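Learning Center > Robots and Machines > How Grippers Are Compared

How do you find out which gripper is better?

A gripper is the part of a robot that takes hold of things. Your hand has five fingers. Many grippers have only two, and they work like a pair of tongs.

At the Guvadside workshop, two kinds of gripper are being compared. One is called Otus and the other is called Pacheco. The test is the same for both: pick up a cloth by its corners, lift it, and lay it on a table.

Cloth is a hard thing for a robot to handle. A block keeps its shape when you lift it. A cloth folds, slides and hangs in a new way each time. If the fingers close a little too high, they catch only air.

In this test the grippers are not on a robot yet. A person holds one in each hand and does the job with them. This saves time, and it shows whether a problem comes from the gripper or from the robot arm.

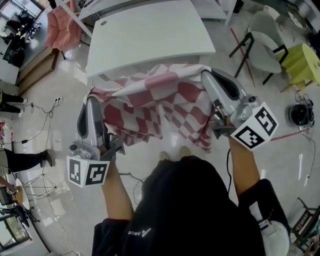
A fair test changes one thing at a time. The cloth stays the same, the table stays the same, and the steps are done in the same order. Only the gripper changes. Each kind gets 100 tries. A try counts as a miss if a corner slips out before the cloth is down.

Position matters too. The black-and-white square patterns used in this work are called markers. A camera looks for a marker, and a computer uses its size and slant in the picture to work out where it is and which way it is turned. If a hand or a fold of cloth covers the marker, the computer has to use another one or wait.

The pads are the last part to compare. A soft pad bends around the cloth and holds it well - but it may wear down sooner. A hard pad lasts longer and may let thin cloth slip. So far the notes for both kinds add up to 1060 lines, and each line is one grasp.
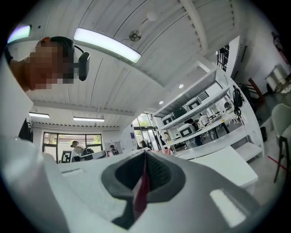
A reader from Cekthorpe wrote to ask why the test does not use a heavier cloth, such as a bath towel, as well. A towel is thicker, so the fingers must open wider, and its weight pulls harder on the pads. It would be a separate test, with its own tries and its own notes.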